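Findungate Support Desk
May 2019
Posted by Noelia Bravo

Ticket 990: left arm stops short of the bolt in the open day demo
Status: open
Raised by: Trudy Donnelly, Kevard

1. What was reported

We are running the simulated two-arm demo for visitors at the open day. In rehearsal the left arm stopped short of the bolt-like part on the brown disc and the program timed out after 70 seconds. No error on the console. Restarted the demo, same result. Lorraine Doolan tried it from her own login and got the same. Four runs in all.

2. Views from the demo 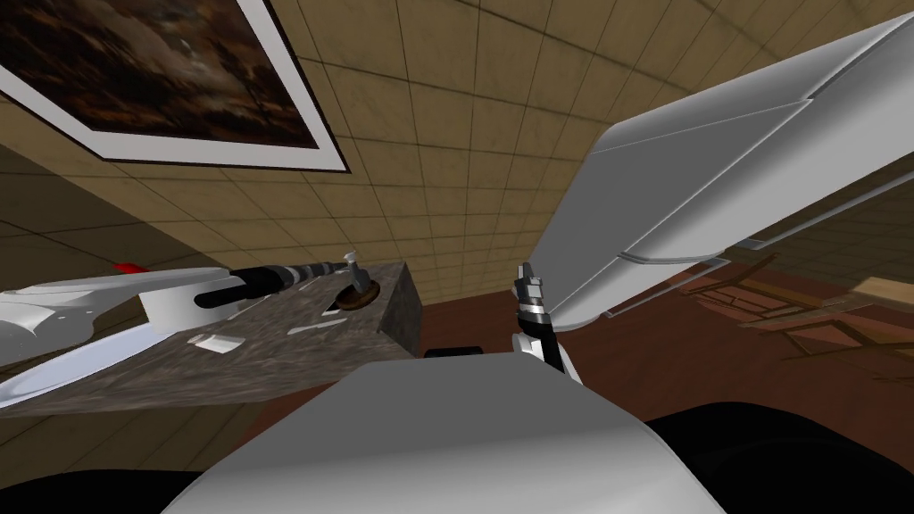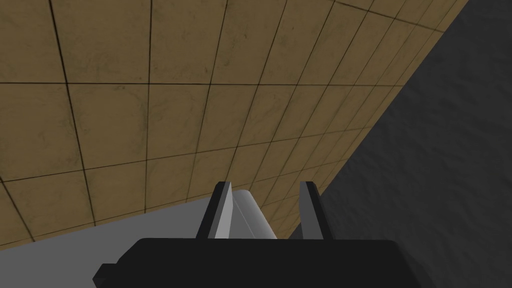
3. First checks (Noelia)

Asked Trudy which scene file was loaded. It was the one Saskia Rutherford saved for the school visit, with the block set at a different height. The arm targets come from the older file. Please load both from the Ovau folder and run again.

4. Reply from Trudy

Done. The left arm now goes to the part, but the grip closes too early on one run in 4. The right arm behaves as it should. Visitors are booked in from ten, so we need to know whether to show it or play the recording.

5. Next step

Set the close delay back to default and slow the left arm to half speed. Play the recording for the first group. Bronwyn Pryor will ring Trudy after that. Leaving the ticket open until then.

Contact the support desk | © Findungate | Back to top

This site uses cookies. Accept / Manage settings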